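A thread on mailing things out of a small town, after four years of selling secondhand sewing patterns from my spare room in Drondville. Posting it for the people who asked about postage last week.

1/ I sell paper sewing patterns, mostly 1960s through 1980s. They weigh very little and they don't break, so shipping should be the easy part. It took me longer to figure out than the selling did.

2/ For the first year I used plain paper envelopes. Patterns are already in a paper envelope of their own, usually an old one with soft corners. Paper inside paper gets wet all the way through if it sits on a porch in the rain. I refunded a Simplicity coat pattern and two aprons before I changed anything.

3/ Then I went to rigid cardboard mailers. Good protection, but they won't fold into a small mailbox, so the carrier takes them back and leaves a slip. Buyers in apartments hated them. They also cost me more than some of the patterns did.

4/ What I use now: pattern goes in a clear sleeve, sleeve goes against a piece of cereal box cut to size, and both go in a poly mailer one size up from what seems right. If the mailer is too tight the corners take all the pressure.

5/ Cereal box beats new chipboard for this. It's free, it's the right stiffness, and I have two kids. I cut a stack at a time with the paper trimmer and keep them in a shoebox by size.

6/ I buy mailers from Wirnix in the mixed pack. The colors are whatever they have left over that month. I used to care about this and now I don't. People have told me they like getting a bright one because they can spot it on the step. 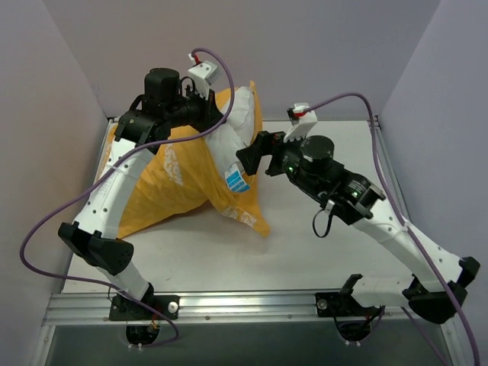 7/ Write the zip code bigger than the rest if you do labels by hand. I print mine now, but for two years I didn't, and the ones that wandered off were nearly all cases where my 1 looked like a 7.

8/ Clear tape over the whole label if it's inkjet. Leave the barcode bare, the shine can stop it from scanning. The clerk at the Carkenis post office told me that and I haven't had one kicked back to me since.

9/ About post offices. I have two I can get to. Drondville is closer but the window closes for lunch and the lobby drop is small. Carkenis is 10 miles further and open straight through. I save everything up and go to Carkenis twice a week - the gas comes out about even with my time standing in line.

10/ Get a scale. A kitchen one is fine to start, as long as it reads in ounces and you check it against something you know. I guessed for months and overpaid on nearly every package.

11/ I looked back through my spreadsheet before writing this. 1,067 packages since I opened. 48 of those had some kind of problem, and I'm counting late, damp, bent, lost, and sent to the wrong person by me.

12/ The wrong-person ones were all the same mistake. I had packed several orders, sealed them, and then put the labels on. Now I label first and pack second, one order on the table at a time. It's slower and I don't mind.

13/ February is my worst month for damage. Snow melts on the step, the package sits in it, and if the flap isn't pressed down all the way across, water gets in at the end of the adhesive strip. In winter I run a piece of tape over the flap as well.

14/ Reusing mailers: yes, if they're clean and you cover every old label and barcode completely. Turning them inside out works too but the seam gets weak, so tape that side. I say in my listings that packaging may be reused, and I've had one complaint in all that time.

15/ Things I tried and dropped: tissue paper (buyers threw it out), thank you cards (same), stickers (kids liked them, but I kept running out), and scented anything. Please don't send scented anything to people who collect old paper.

16/ One thing I kept. I write the piece count on a slip, like "14 of 14, cut, instructions present." It takes a minute and it saves a lot of messages. If a piece is missing I say which one and knock something off the price.

17/ International is its own subject and I only do it for Canada. The customs form wants a plain description. I put "used paper sewing pattern" and the real price. Some buyers ask me to mark it as a gift and I say no.

18/ Somebody asked if Rocha tape is worth the extra money. For boxes, maybe. For poly mailers the cheap stuff sticks just as well, and I go through a lot of it.

19/ Next batch of listings goes up 7/18/19, mostly kids' sizes and a few men's shirts. Shop link is in my profile. If you have a postage question, put it under this post and I'll get to it after supper.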